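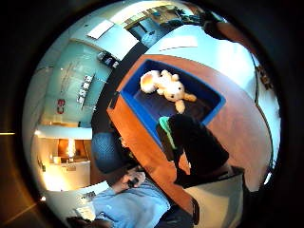 1/ Grasp planners and the soft toy problem

Fisheye view from the hand, blue tray, plush rabbit on its back. I've been staring at footage like this for most of a fortnight, and I've got some complaints about the planning software everyone keeps telling me to try.

2/ The pitch for Retar's new planner is that it "understands deformable objects." I asked what that means in the code. It means there's a flag called deformable and, when you set it, the grip force limit drops. That's the understanding.

3/ Fair's fair, it does run. Kuldeep Rana had it building on our machine before lunch, and the docs are better than Boltley's ever were. Low bar, but they cleared it.

4/ My first real gripe is lens handling. The planner assumes a pinhole camera. Our view is a circle with the desk bent like a banana, so you have to undistort first, and their undistort step throws away the outer part of the image without a warning in the log.

5/ If your tray sits across the middle you'll never notice. Put the tray near the rim and half of it is gone before the segmenter gets a look. I lost an afternoon to this. Please log it, even one line.

6/ Second gripe: the demo numbers. The release notes say 184 grasps planned, 47 of them on "soft items." Planned! How many were carried out? How many ended with the toy where it was meant to be? Umesh Rawat asked on the forum in April and the thread's still sitting there.

7/ A planned grasp is a pose and a score. My calculator can give me a pose and a score.

8/ Floppy ears are where I'd start if I wanted to break it. The segmenter likes one tidy blob. An ear lying off to the side either gets treated as a second object or gets smoothed away, and which one you get seems to depend on the colour threshold. Cream toy on a dark navy tray floor is about as kind as it gets.

9/ Pramila Singhal reckons I'm being harsh and that contrast is a fair thing to rely on in version 2. Maybe. Then write "needs a contrasting tray" in the requirements and I'll go quiet.

10/ Someone will ask about the learned policy instead. Same question from me: show me the failures, sorted by type. A reel of good ones with music over it tells me you own editing software.

11/ What I'm doing for now: our own undistort step with the full circle kept, their planner behind it, and every rejected grasp saved with the reason. The buffer's capped at 3000 entries, so it'll roll over if I forget to empty it.

12/ Harsh Dixit has the config if you want it. Ask him for the one with the rim mask turned off. The other one is mine and it's wrong.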